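The price label should stay quiet

When I moved to Keddale I did my shopping slowly, with a dictionary in my coat. My English was not bad on paper, but in a shop I had to read every package. I learned a lot of words this way: "rinse", "resealable", "serving suggestion". So I have a strong opinion about stickers, and my opinion is that we put too many of them.

Last December I bought a small lamp at Stiltel. It had 3 stickers on the box and 2 more on the lamp itself. One covered the line with the bulb size. I took it off with my fingernail, and part of the printing came off with it. The lamp cost 104 dollars, and for this money I would like to read what I bought.

I understand why shops do it. A bright colour pulls the eye, and the person at the counter works faster. But the maker has already paid someone to write the package, and a customer who is new to the language needs these words more than the colour.

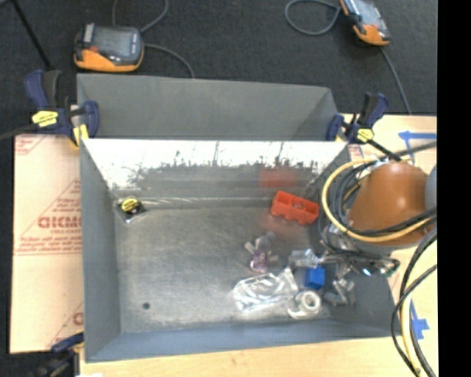 My own wish is modest. Let each thing carry one sticker, in a place where there is no text, and let the glue come off with warm water. A round yellow label on clear packaging, like the one on the small black item in the far corner of the metal bin, is easy to find and leaves most of the package free to look through. I would accept this everywhere. For discounts a card on the shelf is enough, and it can be used again the next week.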